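Parts bench notebook, Wiltgate shop
December, entry 2, 4:10 pm 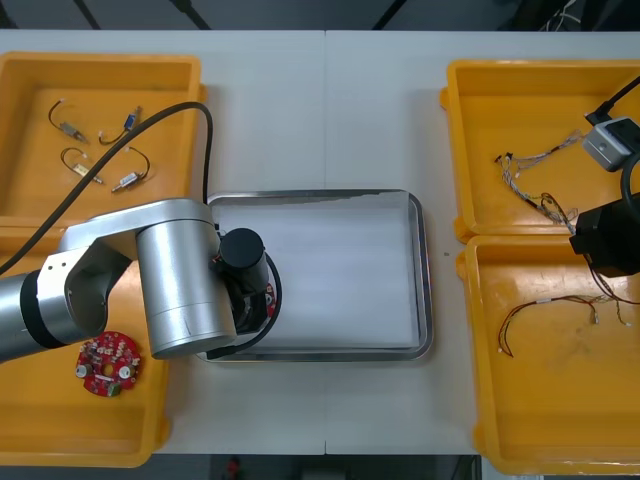 Moved the small wired parts into yellow trays this afternoon, on the theory that a part lying on a yellow floor is harder to lose than a part lying in my coffee. Results so far are encouraging. The coffee is on the windowsill and I can find everything except my good tweezers.

Tray rule, again, for whoever uses the bench next: leads stay looped, plugs stay inside the walls. The little white connectors love to hang over the side and take the rest of the part with them when a sleeve goes by. My sleeve, mostly.

The blue-bodied one with the silver tip goes in with the others until Vida tells us what they want to call it. Their sheet calls it two different things on facing pages. I have written to ask. I have also written to ask whether they got my first letter.

Red round board: gets its own tray. Do not stack anything on it, do not "just rest" anything on it, and do not pick it up by the two white cylinders, however much they look like handles.

Brultwood invoice 3084 came in. We ordered 2 bags of plugs and were billed for 200. Tempted to pay it and see what turns up.

To do:
- labels for the trays (the Uvow tape peels, use the other roll)
- shorter leads on the next batch, if anyone is listening
- tweezers

Stopped at 5:30. Bench left as is, lids not on. Could not find the lids either.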